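The old Netov labeller at Odlow is mine to look after now, so here's a little thread on how I keep it running. Grab a cuppa.

1/ Power off, air off, guard open. Then I wait for the gauge to drop to zero. Every single time, even when I'm in a hurry!

2/ The peel plate gets gummy first. I wipe it with warm soapy water and a soft cloth (no scrapers, I've learnt that one the expensive way).

3/ Belt next. If the labels are wandering, it's nearly always tracking. Quarter turn on the left adjuster, jog it, look again.

4/ The photo eye gets a fine mist of cleaner on a cloth, never straight on the lens. Cheap trigger bottles are perfect for this, and the shop in Plustham has a whole shelf of them in pink and blue.
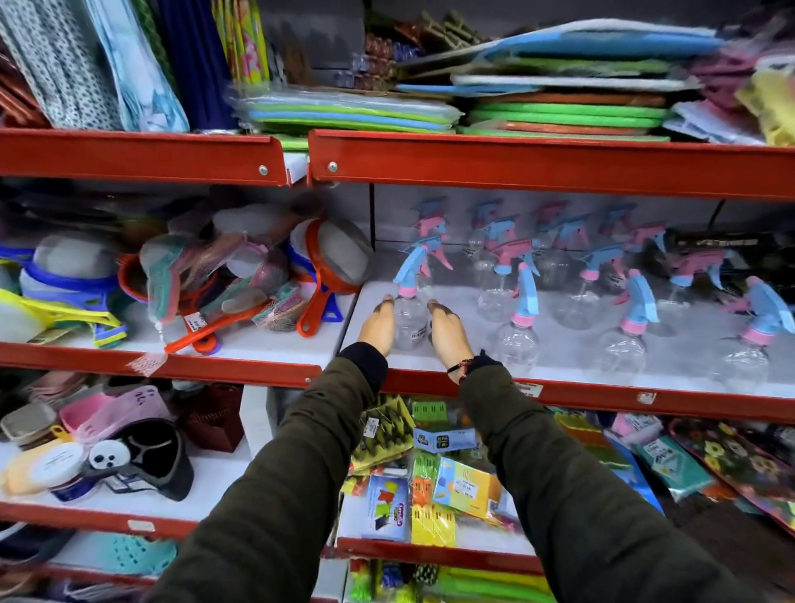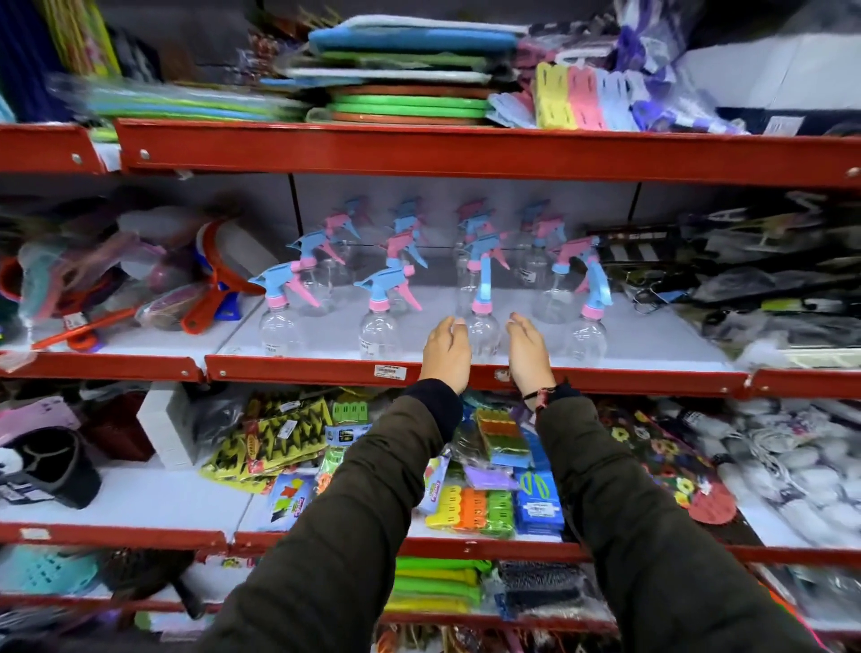 5/ Rollers! Spin each one by hand. Anything gritty gets a new bearing, and I keep 4 in the drawer.

6/ Guard shut, air on, run 8 blanks at slow speed. If they're straight I reset the counter and bring it up. It gets this whole routine again at 2000 labels.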